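Subject: Re: [mavum-collect] tableware episodes, first batch up

Hi all,

The first tableware batch is on the Mavum share, and I'm really pleased with it! Folder is zoltinia-home, 1776 episodes, already trimmed at both ends. We stuck to bowls and plates in a lived-in home, with all the usual bits and pieces left where they were, and I think the variety in the background is going to do us a lot of favours when training starts.

Rim grasps are my favourite part. One pad inside, one outside, and the bowl tipped well over so the policy gets a look at the rim from an angle we never had in the lab set.

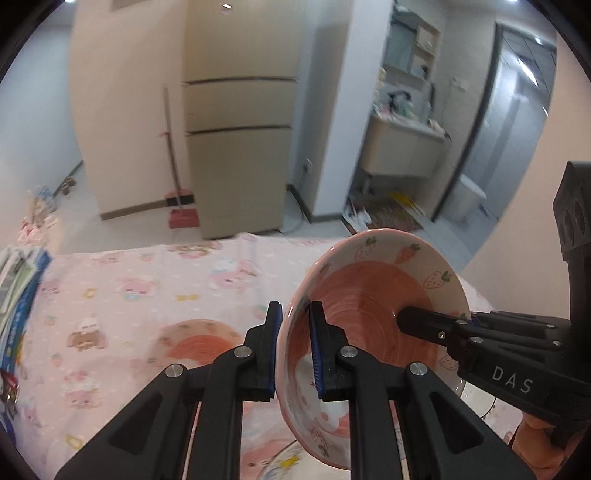 Bedard wrote:

> Could we get more clutter under the object in the next lot? Our old model is fine on a bare bench and falls to bits as soon as there's a second dish beneath the one it's holding. Also, please keep the failed grasps this time. We threw out far too many last year and regretted it.

Good call on both. Failures are kept and tagged "miss" in the label column, so filter them whichever way you like. As for clutter, there are clips with glass dishes below the bowl, and clear glass against a busy printed cloth is about as rude a test of depth as I could hope for. The strawberry print on the bowl is a bonus, as it gives the tracker plenty to hang on to.
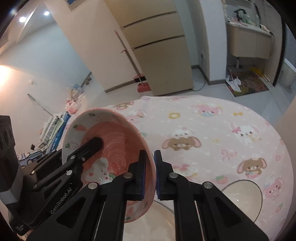

## What's still to collect

We have 6 object groups finished and 7 to go. Plates are the thin spot. A shallow plate with a dark rim looks easy until you try to get a pad under it, and I'd love more approaches where the jaws stay open and hover near the rim before committing. Mixed settings are good too, with plates and bowls sharing the table and other household stuff off to one side.

If you're recording this month, please:

- do 20 episodes per object before swapping
- vary your starting height
- write the colour and shape of the object in the notes field, in plain words
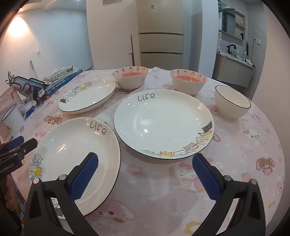

How long should a single episode be? Long enough for one approach, one grasp and one release, and then stop the recording, even if you're on a roll.

Mikuš format is fine for uploads, the converter handles it now. I re-ran it over the whole batch this morning and the timestamps line up beautifully, which made my day.

I'll be labelling through to the end of January, so send me anything odd you spot in the clips, episode number in the subject line please. Really looking forward to seeing what the first training run makes of all this!

Cheers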